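Phone-Free Supper Club: your questions

Do I really have to give up my phone?
Yep, from 8 until dessert. You can keep it near you, we just ask that it stays face up and quiet. I was twitchy my first time and then forgot all about it!

Where do you meet?
At my place in Goltham, or at Noelia's in Dinton when my oven is sulking. I email the address once you've booked.

What does it cost?
Nothing, but bring a dish to share. Rosalía does a lentil thing I'd happily eat weekly – please don't bring lentils, we're covered.

What if my babysitter calls?
Pick up, of course. Step into the hall and take as long as you need.

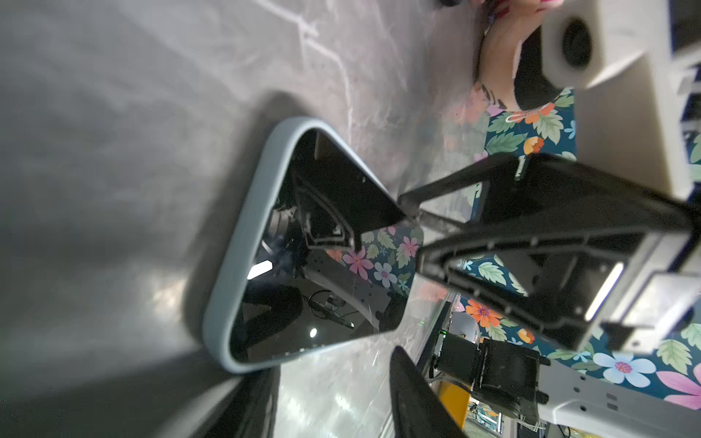
Screen dark, case on, supper time.

Can I bring a friend?
Sure, as long as you tell me by noon so I can find another chair. We stop at 8 people (my table won't stretch).

Do you meet all year?
Every month except January, when I'm at my sister's. Bookings open again in February.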